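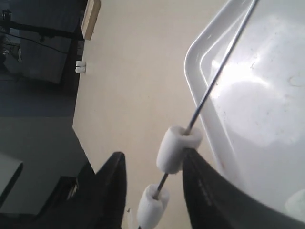

Tree stand and ground blind check, Okon lease, north side
Date: 9/3/26
Checked by: Lefteris Stergiou

1. Ladder stand at the creek crossing - FAIL
Ratchet straps were left on over winter again. The tag says they're rated for 600 pounds. I don't believe that number after a season of sun, and neither should you. Replace both before anybody climbs.

2. Hang-on at Vedov corner - PASS, with doubts
Platform cables look fine. The tree doesn't. There's a soft spot in the bark at knee height that was smaller in February. Recheck before gun season.

3. Lifelines - PASS on two, FAIL on one
The Ernance line slips on its knot under a hard pull. The package says "self-setting." I set it three times.

4. Harnesses - PASS
Stitching good, buckles good. One has no date label, so I pulled it. "It's hardly been used" is what everyone says about an old harness.

5. Box blind on the Theodorakopoulos line - FAIL
Third step is loose. Wasps in the back corner. Somebody signed this off last year as "solid" and I would like to know what they stood on.

6. Haul ropes - PASS
40 feet each, no frays. Unloaded guns only, same as always.

7. Shooting lanes - NOT DONE
The far lane is supposed to be clear to 220 yards. Couldn't see that far for the brush.

Stands 1 and 5 stay closed until I've climbed them myself. A text saying it's fixed won't open them.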